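Search the archive Search Advanced Go
5 min read

Subject: Re: [gripper-users] Long soft fingers or short hard ones for the bin cell?
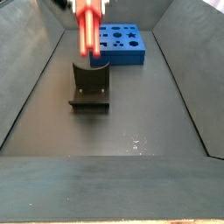 Melina Chatzigeorgiou wrote:

> Before you order anything, can you say which of the two finger sets you
> would keep if you could only keep one? We are about to choose between the
> Flodberg parallel jaw and the Numanex one for the Uriswood cell, and the
> data sheets do not help. Both give stroke, force and repeatability, and
> both would pass on paper. What I want to know is how they behave close to
> a wall, and what happens when two parts stand near each other and the
> fingers have to go down in between.
>
> Also, did you change the controller at the same time as the gripper? If
> you did, I don't see how the numbers can be compared.
>
> Last thing. Hüsnü wrote in February that the long fingers were "fine once
> you slow them down". How slow?
>
> Melina

Hello Melina, hello all,

I would keep the long red fingers. The reasons are below, along with the places where the short ones did better, and there were a few.

To take the controller first: no, it stayed the same. Both grippers ran from the Van der Linden box with the same firmware and the same motion limits. I did have to write a second tool definition, as the fingertip offset is different, and I re-taught the approach height for each. Everything else in the program was left alone. The camera mount was not touched between the two sets of runs either, and I checked the calibration on the morning of each one.

The bin is the grey one with the sloping side walls. For these runs I used two parts, the blue shape-sorter block and the black plastic holder with the curved top edge. They make a useful pair. The block is a plain slab that any gripper can find an edge on. The holder is an upright plate on a flat base, L-shaped from the side, and most of what you can take hold of is thin. If you grip it too high you are on the curve and the fingers have less to press on. If you go too low you land on the base.

I did 200 picks with each finger set, half on the block and half on the holder, with the parts put down by hand in a new position each time.

Flodberg with the short hard fingers

These are quick and stiff. On the block in open floor I had no complaints at all. The jaw closes in the same place every time and there is no give in the fingers, so the block comes up level and goes down level. If all your parts are like that and they sit well away from the walls, you could stop reading and buy the Flodberg.

Near the walls it went wrong. The housing is wide compared with the length of the fingers, and because the bin walls slope, the housing meets the wall before the fingertips get down to the floor. The planner sees this coming and refuses the pick, so nothing was damaged, but a refused pick still counts as a failed one for me. I could get some of them back by turning the wrist, at the price of a longer cycle.

With the two parts close together it was much the same story. The short fingers need the housing down near the parts, and the housing wants room.

Numanex with the long fingers

The long fingers keep the housing well above whatever you are picking. They go down into a gap between two parts without the body getting near either of them, and that solved nearly all of the refused picks. The rounded tips also help. When the position from the camera is a little out, a rounded tip tends to slide off an edge and carry on down, where the square ones on the Flodberg sit on top of it and trip the force limit.

On the holder I got the best results gripping the plate across its thickness, lower than I first expected, below the curve and above the base. Gripping from the sides over the raised corners also works but the part can rock.

The bad side is that long fingers move. If you stop hard at the bottom of the approach they swing, and for a short time you don't know where the tips are. This brings me to your question about Hüsnü's remark.

How slow

Hüsnü Akyol is right that they are fine if you slow them down, but you don't need to slow the whole move. I first tried dropping the speed everywhere and the cycle time became silly. What I do now is run the travel moves at the normal speed, then switch to the slow setting for the last 124 mm of the descent. I also lowered the deceleration for that part of the move. Lowering the speed without lowering the deceleration did very little.

After that I add a wait before closing. I started with a long one and cut it down in steps until picks began to fail, then went back up one step. Your arm is heavier than mine and I would expect your figure to be different, so please do not copy mine. Do the same test with your own arm, it only takes an afternoon.

Camera

I tried it in two places, fixed beside the bin and on the wrist. For the block it made no difference that I could measure. For the holder the fixed camera was better. The wrist camera looks nearly straight down, and from there an upright plate is a thin dark line on a grey floor and the depth image is poor. From the side you get the face of the plate, and even the two small holes low down show up well enough to be used as features.

The fixed camera does lose the part when the gripper comes in front of it. I take the picture before the descent starts and do not update after that. If your parts can roll or slip, this will not be good enough and you may want both cameras.

Wear

I can't say much yet. The long fingers have done 3,000 closings on my bench, counting the earlier tests, and the tips still measure the same as when I fitted them. The hard ones have done fewer. I would like to hear from anyone who has run either set in a proper shift pattern.

Things I have not tested: anything heavier than the block, anything oily, and more than two parts in the bin at once. I would be careful about the first of these in particular. The Numanex jaw has plenty of force at the jaw itself, but at the end of a long finger you don't get all of it, and the data sheet gives the figure at the jaw.

For Uriswood, if your bins have straight walls and there is space between the parts, the short fingers will give you a faster cell. If they are like mine I would go long. Could you post the inside dimensions of the bin and a drawing of the worst part? I have the arm free on Tuesday and can run a few picks near the wall with both sets if someone sends me something to pick.

The tool definitions for both grippers are in the usual folder. There are 3 files for the Numanex. Use the newest, the other two have the wrong sign on the Z offset and I will delete them when I remember how to get write access back.

Regards

> On the same subject, Hüsnü Akyol wrote:
>
> Has anyone tried the long fingers with the rubber pads on? I have a set
> here and could post them.

Yes please, send them. I would want to try them on the holder first, as it is thin and I suspect I am using more force than I should to keep it from turning. If the pads add much thickness I will have to do the gap picks again as well.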